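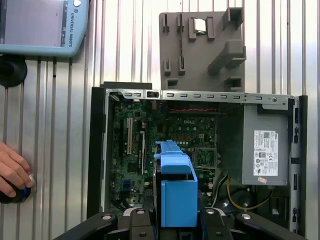
Case on its side, panel off.

Old desktop: repair again or let it go?

arif_gamage
Good evening to all. I have a desktop computer which I bought second-hand for 159 pounds. It served me well, but now it shuts down by itself after 30 minutes, sometimes sooner if my daughter is playing. The local shop, Resteo, wants 32 pounds only to look at it. My question is whether it is sensible to spend more money on a machine of this age, or should I save for a new one?

Mofokeng
Did you clean it? When a computer goes off after half an hour, I would think of heat first. Remove the dust from the fans and look if the processor fan is turning.

arif_gamage
I cleaned it in June with a soft brush. All fans are turning. I did not touch the paste under the cooler, as I have never done this.

Parveen K
Then the paste is your next step. It is cheap and the work is not difficult, only you must be patient. I have kept my own computer alive in this way through three house moves.

breltum
I must disagree with Parveen, with respect. It can be the power supply also, and an old power supply is not a thing to play with. I would sell the parts and buy a newer used computer. People become sentimental about these boxes and pay for them twice.

Parveen K
I am not sentimental, I am careful with money. A tube of paste costs less than my lunch. If it does not help, he has lost one evening. And I never said he should open the power supply, please do not do that, Arif.

breltum
Fair, I read your message too quickly. But my opinion about the age stays the same.

Avovier
Before buying anything, install a free program which shows the temperature and write down the number just before it shuts down. If it is very high, do the paste. If it is normal, I would be on the side of breltum.

arif_gamage
Thank you, this I can do tonight. My daughter will be glad to play a game for science. I will write the number here tomorrow.

Mofokeng
Please back up your photos before she starts.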